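Price Checkers Wanted for the Werano Household Basket
Posted Jun 4, 2020

Do you already complain about the price of onions? We would like you to do it on a form.

Werano follows what ordinary households pay for food and cleaning supplies in Kosholm and Mangundap. Our list has 204 items. Last October it had 1,222, and we lost several good people somewhere in canned fish. 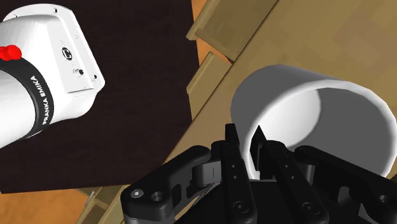
You would visit two stores a month, write down shelf prices and package sizes, and send us the form within 8 days. Package sizes matter. A cookie box that has quietly lost three cookies is a price increase, whatever the box says about its new look.

No degree in economics is needed. We have two economists already and they don't agree. You do need decent handwriting or a phone, and the nerve to stand in front of the butter for a long time with a pen.

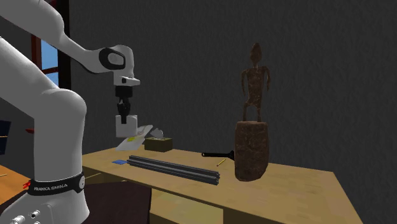
Pay is $473 a month, plus bus fare. Wear a mask and go when the store is quiet. Employees of the Andale supermarkets can't apply, and they know why.

Write to Hidayah Hidayat for Kosholm or Hidayah Tuhumury for Mangundap. Please use last names. Attach your latest grocery receipt; we won't judge the ice cream.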